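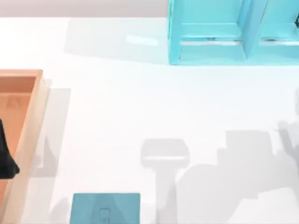
White table, turquoise shelves. I want both.

Apr 3, 2022

So we finally got the keys to the place in Cullotby! I've been putting off writing this because every evening I sit down with my laptop and then remember there's another box to open (or I fall asleep, which is more common).

The move itself went fine. The Grikcombe apartment was four flights up, and I swore back in January that I'd get rid of half my books before we left. I got rid of 14. The movers were very nice about it — nicer than I would have been — and they only got lost once, by the Nilsuwan Bakery, and came back with rolls for everyone.

What I didn't plan for was the quiet. We had a bus stop under the bedroom window for six years and now I lie there listening to the fridge. I kind of miss the bus? I'm sure I'll get over it.

The kitchen is small but gets sun all morning, so I've been eating breakfast standing up at the counter like a happy horse. The stove is old and the left burner needs a match. The water heater cost us $1,147 to replace in the first week, so new furniture is on hold for a while.

Next up is the garden, if you can call it that. It's mostly gravel and one very determined rose bush. If anyone knows when to prune those, please leave me a comment!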